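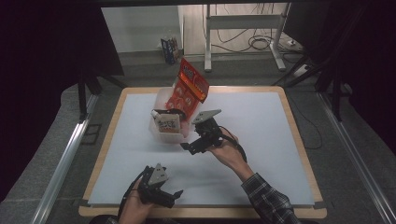

Flikton's corner shop stopped taking small food donations in August, and I think that was a mistake. The reason given was that odd items are hard to share out fairly. I have packed parcels for 8 years and I don't agree. A white plastic bin with one bright red and orange snack packet and a little cream box in it looks like a poor haul, but put two or three of those together and a household has something to go with the tins.

Large gifts are welcome, of course. When Grirkard sent 30 crates of pasta we were glad of every one. They came once. The people who drop in a packet of biscuits come back the next week, and they tell their neighbours.

The rule also puts people off. Someone with two pounds to spare will not buy a crate. They will go home, and after a while they will stop thinking about it.

I would like the shop to put the shelf back by the door and let the packers worry about the sorting.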